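Search the help pages Search Go
Print this page | E-mail this page

Robots on the floor: your questions

I run the returns desk at Stikell, and since the Grirport arms came in I get stopped in the break room with the same questions over and over. So I wrote them down! If yours is missing, come find me.

Am I losing my job?
No. We had 28 people on returns in November and we have 28 now. What you do all day has changed, though, and I won't pretend everybody likes it. There's less lifting stuff out of totes and more deciding what happens to it.

What do the arms do, then?
They pick up odd items one at a time and put them where they belong. Boxes were easy. Odd shapes were the headache (feathers, anything round that rolls, soft things that squash), so that's what we practice with, on a table with a cloth over it.
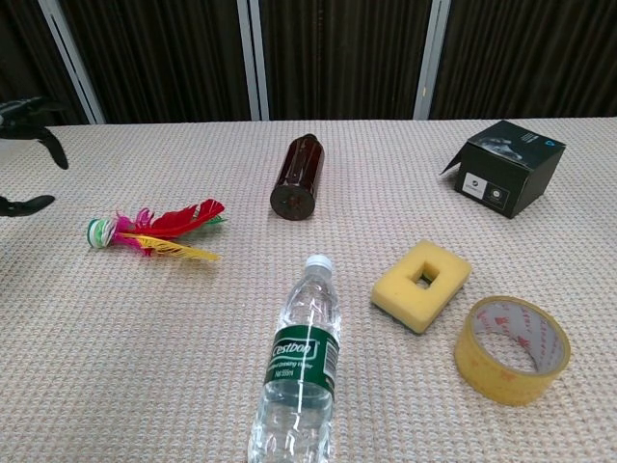 Each of us on the desk takes a turn at the practice table, an hour at a time, and you can swap hours if you ask me first. I was nervous my first go and dropped things all over the place. By the second week it felt like driving a rental car – a bit odd, but fine.

Do I need to know computers?
Nope. The Punari course is two afternoons, paid, and most of it is hands-on. If you can work the label printer you'll be okay (the label printer is harder).

How fast are they?
Slower than you! On a decent shift one arm gets through 1,190 items, and a good sorter passes 2,000. But the arm does the late hours, and those were the ones we kept begging people to cover.

Is my target going up?
It stays at 170 an hour for hand sorting. Items the arm gives up on go in the blue tote and don't count against you. Please don't mix them in with your own, it messes up both totals.

What if one stops in the middle of something?
Leave it alone and press the call button. Don't reach in to help, even when it's obvious what's stuck. I know it's tempting.

Will the Jurčo site get them too?
They're asking for two. I haven't heard a date, and when I do I'll put it up here.

Last updated May 1, 2023
Shares: 6 | Comments (4)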